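Wednesday, April. Grasp planner, cell 2

Picked up the branch with the new Serno segmentation node. Build is clean after pinning the message package; the old pin pulled in a header that no longer exists. Node starts in 4 s, most of it loading weights.

Main problem is still mask merging on the fruit basket. With two bunches of grapes in view Serno returns one instance whenever the peach mask drops under threshold, and the planner then takes a centroid somewhere between them. Grasp candidates land on the peach or on nothing. Raised the split threshold and turned on the depth edge term. Masks now separate on the replayed bags, at the cost of the cabbage coming back as two pieces. Can live with that for now, the cabbage is wider than anything we would ask for.

Second problem is glare on the basket floor. Depth has a hole there and the collision map treats unknown as free. Changed unknown to occupied inside the basket volume only. Planning time goes up but the approach stays off the floor.

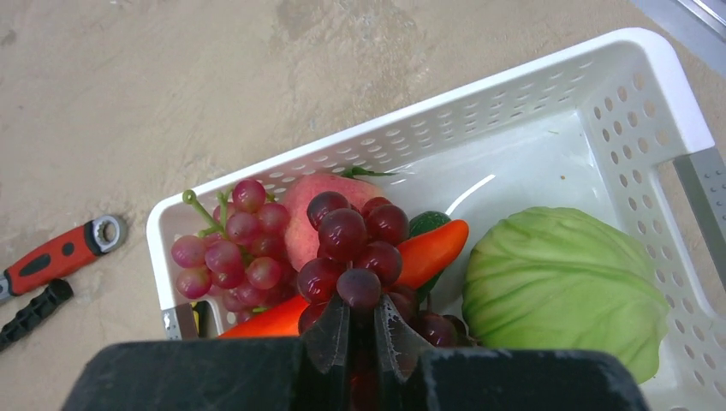
Wrist camera, fingers either side of the dark red grapes. Glare patch on the right of the basket floor.

Frame 812 in the bag, if anyone wants to replay it. Note how much of the lower image the gripper covers. The self-filter mask was drawn for the old fingers and misses the slightly translucent edges of these, so a thin sliver of finger gets labelled as object. Redrew the mask by hand and dilated it by 9 px. Should be generated from the model properly, ticket opened under Faltance.

Carrot is partly under the pink grapes and should not be offered as a first pick. The ordering code ignores occlusion completely at present.

To do:
- occlusion term in pick ordering
- unknown-as-occupied flag into the config file, currently hard-coded
- rerun the bags with the Zatia planner for comparison
- tools on the table left of the basket are not in the collision map, add a keep-out box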